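# Teaching the arm to push blocks, month one

I said I would write up the pushing project once there was something to write up. There is now, so these are my notes up to the end of May. Most of it is about the teaching side, because that is where my time has gone.

The task is simple to state. There are colored blocks on a board, and the arm has a rod on the end of it. It can't pick anything up. Someone types a short instruction like "push the blue cube next to the green star," and the arm is supposed to slide the right block to the right place without wrecking the rest of the layout. To get there, a person has to drive the arm through a lot of pushes first, and the recordings of those pushes become the training set.

I had 124 usable demonstrations when I sat down to write this. I threw away more than I kept in the first two weeks.

## How we drive it

We started by hand. You put the arm in its free mode, hold it above the wrist, and walk the rod through the push. It feels natural and you learn quickly where the arm is stiff. The problem was my own arm. It was in the camera view the whole time, covering up the blocks, and the model would have learned from pictures full of my sleeve. I also pressed down without meaning to, so the rod dragged.

After that we switched to remote control. Kaisu Rantala lent me a small joystick box she had built for another job, and I wrote a script that maps the stick to movement in the flat plane only. Height is fixed by the script. You can't drive the tip into the wood by accident, and you can't lift it over a block to cheat. Top speed is capped well below what the arm can do.

Remote driving was worse than hand guiding for the first few days and better after that. The hard part is direction. I sit facing the arm from the side, so "forward" on the stick was not forward from where I was sitting. I tried to get used to it and couldn't. In the end I rotated the mapping to suit my chair and put tape on the floor so the chair stays put. Anyone else who drives it has to use the same spot.

## What a push is like

If you push a block through its center, it goes straight. If you are a little off center, it turns, and the more it turns the more off center you are. So you make a small push, back off, move the rod over, and push again. A good driver makes lots of short contacts. A new driver tries to do the whole thing in one long shove and chases the block across the board.

Shape matters more than I expected. The cube is easy, with a flat face to lean on. The cylinders roll off the rod if you are not lined up, and the correction has to come early. The stars are odd. If the rod settles between two points, the block is almost held and you can steer it, but if you hit a point, it spins in place. Katia Dal Bello is the best of us with the stars and aims for the notch every time. I copied her and my numbers got better.

The triangular one gave me the most trouble. Pushing on a face is fine as long as you start near the middle of it. Near a corner it swings around and you have to drive the long way past it to get at another side.

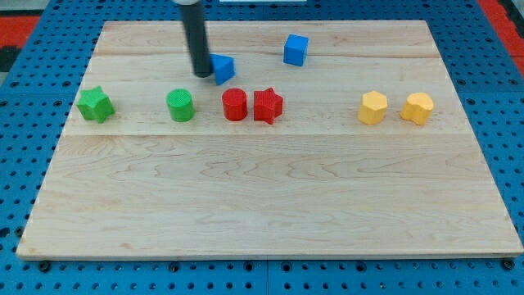

*Photo: Kaisu Rantala, Brerkcombe*

The instruction for the run above was to separate the blue triangle from the red pair. I like this kind of task for training because there is no exact target. The driver has to decide when it is far enough, and different drivers decide differently. I wondered if that would be a problem and asked Katia. Her view was that people would type vague instructions too, so the data may as well include vague endings. I left them in.

We use eight blocks, two in each color, and each color has two different shapes. "The star" could mean red or green and "the green one" could mean the star or the cylinder, so the instruction has to give both.

## Rules we settled on

These came out of the bad recordings.

- Read the instruction out loud before touching the stick.
- Start recording with the rod still. End with it still too.
- If you bump another block, keep going and put it back if you can. Don't stop the run.
- If a block goes off the board, stop and delete the run.
- No more than 3 tries at the same instruction in a row. After that, pick a new one.
- Take a break every 20 minutes. The later runs in a long sitting are sloppy and you can see it in the stick data.

The third one was a change. At first I deleted any run with a bump in it. Then I trained on the clean set and the arm had no idea what to do after a mistake. It would knock something and then sit there twitching. Runs with recoveries in them are ugly to watch, but the arm needs them.

## Where it stands

I have trained three versions so far, Islow 1 through Islow 3 (Islow is just the folder name). The first one went to the correct block about half the time and pushed it anywhere. The second one was trained with the recovery runs included and is much better at staying in contact. The third used the same data with the instructions reworded, and I can't tell yet if it helped.

My test is five instructions that aren't in the training set, tried from a fresh layout each time. The latest version finished 3 of the 5. Both failures were with the stars, which matches what the drivers find hard, so I am going to record more star pushes before I touch the model again.

Two other jobs for June. The stick has a dead zone that makes small corrections jumpy, and Kaisu thinks she can fix it with a different spring. I also want to write down the reset procedure properly. Right now the layouts depend on who did the last reset, and mine all look alike when I go back through them. A shuffled list of starting positions would do it.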